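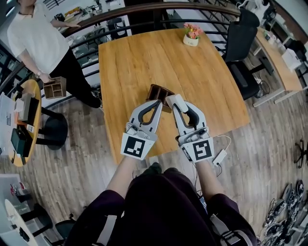 4.2 Working hours and duties at the Honum stations

The introduction of Protitix changes the duties of packing staff on the upper floor, and this section sets out what is expected of each person at a station. Staff previously employed on hand sorting will spend part of each shift seated, guiding items with a pair of hand-held grippers. The operator holds one gripper in each hand, with the organizer between the fingers, and keeps the square black-and-white markers on both grippers uncovered by sleeves or papers.

1. Sign in at the station and enter your staff number.
2. Take up one gripper in each hand and check the rubber inner pads for wear.
3. Place the organizer within easy reach of both hands.
4. Complete the task shown on your work sheet.
5. Stop after 30 minutes and change places with your partner.

Note: Pay grades are not affected by the change of duties. Questions should be sent to Golshifteh Rahimi, extension 388.

Caution: Do not pull or bend the thin white cable. Report any damage to Sverre Bråten before work continues.

Staff who prefer to remain on hand sorting may apply in writing before the end of November, using form 132.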